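Washing wool sweaters at home – does anybody still do it by hand?

knitwit_in_ohio
Posted 13 November 2023

Hello all! I've been reading here for a good long while and finally have something to ask. My aunt passed along 7 wool sweaters when she moved to a smaller place, all of them lovely and all of them smelling strongly of cedar and attic. The dry cleaner in town wants more for the lot than I spend on groceries in a week, so I'm thinking of doing them at home. I have a bottle of Trundell wool soap and a deep laundry sink. Do I soak them one at a time? And is cool water really cool, or is it lukewarm? My mother always said lukewarm, but she also shrank my father's best cardigan, so I'm a little shy of her advice.

pearl_and_purl
Lukewarm is fine, dear, and your mother was probably right about that part. What ruins wool is a big change from warm to cold, plus too much rubbing. I do mine one at a time, 12 minutes in the soapy water, then press (never wring!) and rinse in water that feels the same on your hand as the first lot did. I've been washing that way since my kids were small and I still have a green pullover from those days.

oldradiator
I'll be the grump here. I put all my wool in the machine on the wool cycle, in a mesh bag, spin at 900, and I have never lost one. Mine is an older Varneo and it rocks the drum so gently you'd think it was asleep. Hand washing leaves them so full of water that they take days to dry, and then they smell like a wet dog.

pearl_and_purl
900 on wool! I had to sit down when I read that. I'm glad it works for you, but I wouldn't tell a new person to try it on her aunt's sweaters.

oldradiator
Fair enough, they're her aunt's. I'd still say try the worst one first and see. Spinning presses the wool flat against the drum and holds it there, and it's the tumbling back and forth that makes felt.

seven_socks
I'm somewhere between you two – I wash by hand and then run only the spin, on the lowest setting my old Leclerc has. They come out damp instead of dripping and dry flat on a towel by the next evening. Do turn them over once, and keep them well away from the heater. As for the cedar smell, mine took a second wash and a few breezy afternoons on the porch before it let go.

knitwit_in_ohio
Thank you all so much, this is just what I was hoping for! I did the plain gray one tonight by hand and it seems to be the same size it was, though the water turned the color of tea. I rolled it in a bath towel and knelt on it, and that got out a surprising amount. One more thing – two of them have those little balls of fuzz all over the sleeves. Is there a good way to get those off?

pearl_and_purl
A sweater comb, and go slowly, always in the same direction. Wait until the wool is fully dry. I have a Dosier comb with a cherry handle and it's been good to me, but any fine one will do.

oldradiator
Electric shaver. Done in 8 minutes. (Pearl, please stay seated.) 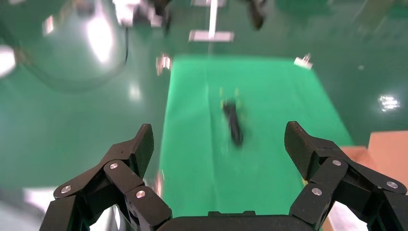 And before anybody scolds me, yes, I lay the sleeve out on a hard table first and pull it smooth, and I keep the shaver moving so it doesn't chew in one spot. Stay off the cuffs, where the stitches are looser, and empty the fuzz cup before it gets full. I did a whole drawer of them last January and they're all still in one piece, elbows included.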